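4.2 Sorting hair and wrist accessories into the tub

Use the Foltden tub, or any rectangular plastic tub with a rolled rim. Work on a table covered with a light cloth; small parts show up better and do not roll.

1. Empty the tub and wipe the inside with a damp cloth. Let it dry fully before use.

2. Set the tub at one end of the table. Lay the accessories out beside it in a single layer, with no item resting on another.

3. Close all clips and fasten watch straps.

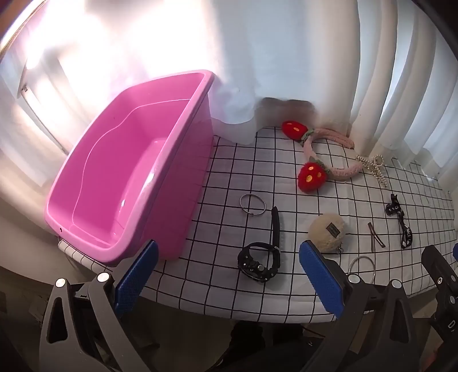 4. Place knitted headbands in first, flat against the bottom. Do not fold them across any knitted trim.

5. Lay bangles and watches at the opposite end from the knitwear. Turn watches face up.

6. Put beaded or rhinestone clips in last, on top of a folded tissue.

CAUTION: Split bangles can snag chunky yarn. Keep the open ends pointed away from headbands.

NOTE: Do not load the tub above 500 g if it will hang from a hook. For storage on a shelf, leave 3 cm free below the rim so that a second tub can be stacked on top.

7. Write the contents on a Lirkine label, form 641, and attach it to the short side of the tub.

For tubs kept near a window, see 4.3, Fading and heat.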